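Please Read Before Ignoring: Warning Signs and Labels in Everyday Use
Second-year design project, final report
December 2020

1. Where the project came from

The lift in the Nair Building has a notice asking people not to lean on the doors. It is fixed to the doors, at shoulder height, and is written small enough that the easiest way to read it is to lean in. I passed it twice a day for most of a year before I noticed it, and when I did I became annoyed, and being annoyed seemed as good a start to a project as any of the ones on the suggested list.

The question I set myself in the proposal was "How effective are warning signs?" My tutor wrote "at what?" in the margin. The question then became: which features of a warning make people remember that it was there, and what it said, a short while after walking past it? This is a smaller question and I have still only answered part of it.

2. Some background

Most of the writing on warnings splits the job into stages. The person has to see the thing, understand it, believe it and then do something about it, and people drop out at each stage like guests leaving a wedding. Designers have the most control over the first two. Colour, size, shape and contrast help with seeing. Plain words and a familiar symbol help with understanding. Belief depends heavily on whether the last ten warnings came to anything, and a designer cannot do much about a wet floor sign that has been standing on a dry floor since the summer term.

The other idea I leaned on is habituation, meaning that people stop noticing what is always there. My own kitchen has a sticker on the cooker hood that I could not have described at all before starting this report. (It says not to flambé. I had not been planning to.)

3. What I did

The work was in two parts. The first was a survey on foot. I recorded 200 warnings in the town of Stisumau, in shops, stairwells, car parks, the bus station and the college, noting the shape, colours, wording, height from the ground and whether anything was in front of it. I began in the last week of term before the rules changed and finished after, so the later part of the survey contains a great many floor stickers about keeping apart. I kept these in a separate table, as they would otherwise have eaten everything.

The second part was a recall test. The plan was to stop people outside Granetti, the sandwich shop opposite the main gate, and ask what the sign on its door said. Stopping strangers at close range was by then not encouraged, so the test moved online. I built it in Hikunon, the form software the department pays for, and 65 people finished it. Each saw a short series of photographs of ordinary places, answered some dull questions about the lighting, and was then asked which warnings they remembered. The lighting questions were there to take their minds off it. Several people wrote long and thoughtful answers about the lighting.

4. Findings from the survey

Triangles were the most common shape among the printed labels, and almost all of them kept to the convention of a dark border and a dark symbol on something paler. Home-made signs followed no convention. The favourite format was a sheet of A4 in a plastic sleeve, in capitals, with one word underlined and often a second word underlined harder. The more underlining a sign had, the more likely it was to have been partly covered by a newer sign.

Labels fixed to equipment were a group of their own. They tended to be small, neat and correctly drawn, and they sat wherever the maker had found a patch of surface to put them, which was frequently low down. This makes sense from the maker's side. The label goes on the thing it is about, and the thing has only so many places to offer.
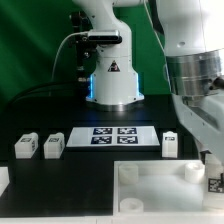
Fig. 1. A small triangular label with a black border, on the front of the base.

Height turned out to matter to me more than I expected when I came to sort the notes. Door signs cluster at eye level, and the eye level in question belongs to somebody tall. Warnings about steps are nearly always placed where you can read them after the step.

I also found 11 signs that warned of something no longer present. One in the bus station car park cautions drivers about a barrier that has been taken away, leaving two bolts in the tarmac. I tripped on one of the bolts.

5. Findings from the recall test

People remembered symbols better than words, and remembered words better when there were four or fewer. None of this will surprise anyone who has read the literature, but it was pleasant to see it come out of my own spreadsheet. Colour was less clear. Red signs were recalled slightly more often than yellow ones, but my red signs were also bigger, and I should have seen that coming in April when I chose the photographs.

The Granetti door did best of all. The sign reads "MIND THE DOOR IT BITES" in marker pen and was remembered by more people than any printed sign in the set, though a fair number could not say what they were meant to do about it. I take this as evidence that seeing and understanding are separate stages. The owner takes it as evidence that the sign is good.

Three respondents remembered a fire exit notice that was not in any of the pictures. I have left them in the totals and mentioned it here so as not to feel bad.

6. Problems

The sample is mostly students, mostly from my own course, who knew perfectly well that I had been going round photographing signs. A person who has been shown a car park barrier warning over lunch is not a neutral subject. I had hoped for 100 responses, and the reminder email I sent to get them was headed IMPORTANT PLEASE READ. It had no measurable effect.

Recall is also a poor stand-in for safe behaviour. Remembering a sign about a low ceiling is one thing — ducking is another — and I have no data on ducking.

7. Recommendations for the Nair Building

Move the lift notice to the wall beside the call button, make the lettering larger, and cut it to "Do not lean on doors". Take down the three older notices underneath it, one of which refers to a lift that was replaced. I sent this to the estates office with a drawing. They have replied that the request has been logged, and there is now a laminated sheet next to the lift explaining how to log a request.

Appendices: A, survey table; B, floor stickers; C, recall test questions; D, comments on the lighting.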